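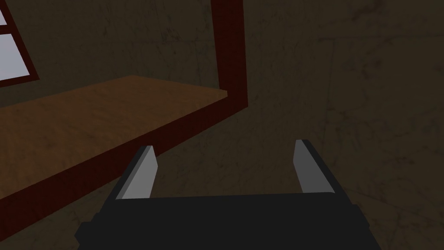 Simulated demonstration collection is a way of gathering training examples for robot learning systems inside a computer-rendered environment. An operator steers a virtual arm through a task, or a script does it, and the software saves what the arm's camera would have seen along with the commands sent at each step. The saved runs, usually called demonstrations or episodes, are then used to train a control policy by imitation. Supporters describe the method as cheap and endlessly repeatable. The first claim depends on how labor is counted, and the second is true mainly of the parts that matter least.

Method

A typical setup has three parts: a physics engine, a renderer, and some kind of input device. The virtual room is kept plain. Walls and tabletops are flat shapes with repeating textures laid over them, and a simple two-finger gripper stands in for whatever hand the real machine will have. The view is often fixed near the wrist, so the gripper housing takes up the bottom of every picture and the fingers reach up into it. This placement is said to help the policy learn where its own fingers are. It also means that a good part of each picture is the robot itself, and that the object of the task may be out of view for long stretches.

Operators work from a script that names the task, the starting layout and the condition for success. At the end of a run the software checks the condition and marks the episode as kept or dropped. Dropped episodes are seldom published. A reader of the final dataset therefore can't tell whether the operators succeeded on the first attempt or the ninth, and success rates quoted for human operators should be read with this in mind.

Variation

To keep the policy from memorizing a single room, many projects change textures, lighting and object positions between runs. The practice is called domain randomization. How much good it does is disputed. Swapping one wall texture for another changes the colors in the picture but leaves the task the same, and a count of "unique scenes" reached in this way says little about how many different situations the policy has met. Several projects report the larger number without explaining how it was reached.

The Sarerthorpe set

The Sarerthorpe set is a small collection often brought up in arguments over the method. It holds 246 episodes, recorded by two operators across four room layouts with a tool named Zendeck. Its documentation calls the set "diverse." Critics have pointed out that two people will tend to approach a table in two ways, and that a policy trained on their runs may be copying personal habits such as pausing before a grasp or always coming in from the same side. The maintainers answered that later releases would add operators. As of the current release, none have been added.

A policy trained on the set and tested in the same simulator was reported to do well. The test layouts were the training layouts with objects moved, so the result shows that the policy could fill in between things it had already seen. It doesn't show much else. The Tsuchiya comparison, which ran the same policy in layouts built by a different team, found a sharp drop. Its authors blamed differences in camera height. Whether that explains all of the drop was not tested.

Transfer to physical robots

The usual reason for collecting in simulation is to use the result on a real machine, and this is where the evidence is thinnest. Simulated contact is a simplification. Friction is set by hand, soft objects are often left out, and fingers may close on an object with a firmness that no real gripper has. Jilletti, a commercial package sold for this purpose, offers a "realism score" for each episode. The formula behind the score has not been released, and it is unclear what a user is expected to do with a low one.

Mixing simulated episodes with a smaller number of real ones is now common. Gains are often credited to the simulated part, though few reports include a run trained on the real episodes alone.

See also

Imitation learning
Domain randomization
Teleoperation

Comments

gripfan: The part on dropped episodes needs a source. Our lab does publish ours, in a separate folder.

mk_arm: Separate folder, sure. Does anyone download it?

oldbench: The article is too hard on randomization. Lighting changes helped us a lot more than textures did, and the two shouldn't be lumped together.

tallowmere: Can someone add the camera height figures from the Tsuchiya comparison? The link I had is dead.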